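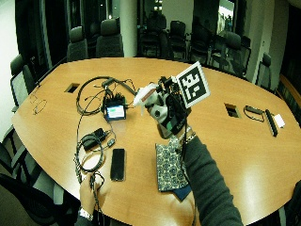 3. Building and Using the Hand-Held Gripper

3.1 How the student team got started

I should say up front that I didn't plan this section. When Yasir Lashari and I wrote the first draft, the whole build was one paragraph with a parts list under it, and both reviewers from our robotics club asked the same thing: okay, but what did you do all fall? So here we go.

Our project is called Flanano (the name came out of a typo in a shared document and it stuck). The idea is simple enough. We wanted to teach the club's arm to do small tabletop jobs, and we wanted to teach it by doing those jobs ourselves with a gripper held in the hand. You carry the gripper through the motion, the software works out where the gripper was the whole time, and the arm gets a recording it can learn from. People with real budgets have done versions of this for years. We had a class grant, a club Ender printer that jams whenever the room gets cold, and a conference room we could book in the evenings.

3.2 The hardware

Figure 1 shows the device held up over the table with its cables. A lot of my November went into those cables. The first version ran on a battery pack, which was lovely for the wrist and terrible for the electronics, because the voltage sagged partway through a session and the board would quietly restart. We lost a full evening of recordings before Yasir noticed the gaps in the log. After that we went to wired power and just learned to live with the tether. You get used to it! You do have to think about which way you turn, though, and new people always wind themselves up in it at least once.

The square tag on the device is what our tracker looks for. We tried a smaller one first and the tracker kept dropping it whenever the hand tipped away, so we went bigger and gave it a wider white margin. That fixed most of it. What it didn't fix was glare. A shiny tabletop under office lights can wash out a tag if you hit the wrong angle, and our best answer so far is to dim the row of lights nearest the window and start again. I'd love to report something smarter.

Figure 1. The hand-held device raised over the table, with the square tag at its upper right and the cable bundle in the operator's other hand.

3.3 Recording sessions

Every session used the same routine, which Yasir wrote on an index card after I skipped a step one too many times. One person held the device and did the task. A second person ran Barnex, our recording script, and called out start and stop. We swapped when somebody's forearm got tired, usually sooner than they'd admit. The thing is heavier than it looks once you've had it up in the air for a while, and tired arms make wobbly recordings.

Before each take we held the gripper still so the tracker could settle. Skipping this is the most common mistake in our logs (a good share of them mine). If you start moving too soon, the first part of the path comes out with a little hook in it, and the arm will copy that hook faithfully forever.

In all, 13 club members took turns, and we ended up with 634 takes that passed our checks. We kept left-handed operators in the set on purpose. Their paths curve the other way around an object, and I was curious whether that would confuse the model or help it. I have thoughts on this, but they belong in Section 4.

3.4 Cleaning up the data

We threw out any take where the tag was lost for more than 2 seconds, plus anything where the person recording had typed "oops" in the notes field, a surprisingly dependable filter. Yasir wanted a stricter cutoff. I wanted to keep more data. We ran it my way first, then his, and the two sets trained models that were close enough that we stopped arguing and kept mine.

The takes are stored under the club's Pirzada folder, one directory per operator, with the notes left in exactly as they were typed. If you're in the club and want to add your own, ask either of us for the index card, and please wrap the power cord back up when you're done.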